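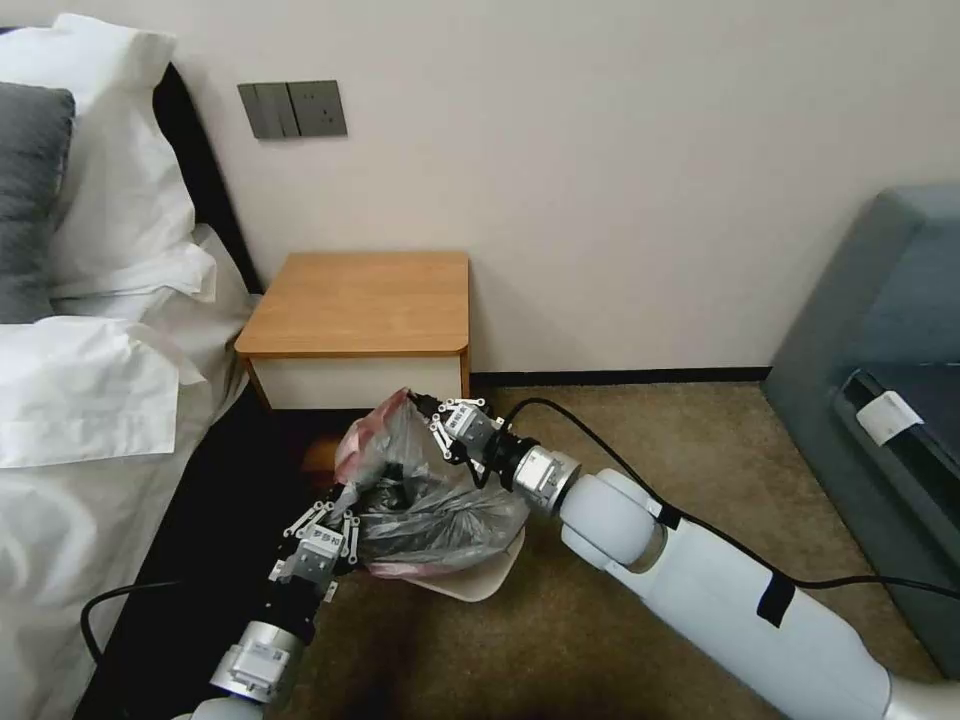

Notebook > Rooms > Turnover > Bin liners

Search the notebook... Go

February, Skosbridge room, started after lunch

Craig Guthrie wants a standard way of changing the bedroom bin liner written down before the Hilunport people come back to us. I said I'd try it his way first and write up what I thought. So far I think we're making a procedure out of something most people do while looking out the window, but fine.

His way, as he gave it to me:

Open the new bag fully before it goes anywhere near the bin. Hold it by the rim with both hands, pull the mouth apart, get air to the bottom. Then drop it in, fold the rim over, press the corners down. Lid or tray last.

The claim is that a fully opened bag goes in straight and doesn't need a second go. I don't buy the "fully." The gray Fustum bags come off the roll stuck to themselves and the first fight is finding which end is the mouth. Once that's done the rest is easy whichever way you do it. If we want to save time we should be looking at the roll, and Craig hasn't mentioned the roll.

Notes from the tries:

Try 1. Opened bag all the way, standing up. Plenty of static, bag stuck to my sleeve. Went in okay. Rim came off one side when I let go.

Try 2. Opened only the top hand's width, pushed my fist down inside to do the rest in the bin. Just as tidy as try 1 as far as I could tell. Faster? Felt faster. I didn't time it, so that's worth nothing.

Try 3. Kneeling on the carpet by the bedside table. This is the one that matters, because the bin lives there and there isn't much floor between the bed and the table. Elbow hit the bed. Craig's method assumes you can spread your arms.

Try 4. Same spot, lid put down on the carpet first. Knelt on it. Don't do that.

Try 5. Lid on the bed. Worked, but somebody will complain about a bin lid on a clean bedspread and they'll be right.

So the open question is where the lid goes. The bedside table top is the obvious place and it's the wrong one. It's the wood the guest puts a glass of water on. Carpet is the least bad, pushed well toward the wall, away from your knees. I'd write that into the sheet before anything about how to open a bag.

About bag size. The Fustum ones are too big for this bin. You end up with a skirt of spare plastic outside the rim and it looks sloppy next to a nice clean table. Craig says knot the extra at the back. I tried the knot. It holds, and then whoever empties the bin has to undo it or tear it, and I know which one I'd do. Yap sells a smaller bag in boxes of 1,000 and I've asked for a handful to try before we commit to a box. The purchase sheet says we got through 2,185 liners of the current kind over the last period. I'd like to know how many of those were torn or doubled up. The sheet doesn't say, and I'm suspicious of anyone who tells me the number means we're doing well or badly.

3:40. Craig came by and read this over my shoulder. His points, to be fair to him:

- a half-opened bag can trap air underneath, so it sits high and somebody presses a coffee cup down on it and it rips
- new people fumble the fist method and end up with the bag inside out
- he isn't wedded to the knot

The first one is a decent point. I did see the bag sitting high on try 2 and I fixed it without thinking, so I can't claim it went in clean. Crossed out "just as tidy" in my head, leaving it on the page.

The second I'd want to see. We could get 2 people who haven't done it before and let them have a go each way in this room, with the furniture where it is. No clearing the floor beforehand. Last time we tested something here the sofa got pushed back and everything looked wonderful until we put it where it belongs.

Draft wording, not agreed:

Take the lid off and put it on the carpet against the wall.
Lift out the old bag, tie it, set it by the door.
Find the mouth of the new bag before you kneel down.
Open it with both hands, elbows in.
Into the bin, fist to the bottom, fold the rim over.
Lid on. Bin back beside the table.

Craig wants "check the bin for spills" after the second line. Okay. I'd want a cloth in the kit in that case, and there isn't one in the kit.

To do: chase Yap for the small bags. Ask Hilunport whether their bins even have lids. Try the tying step again with something in the bag, I only did it with scrunched paper and paper doesn't drip.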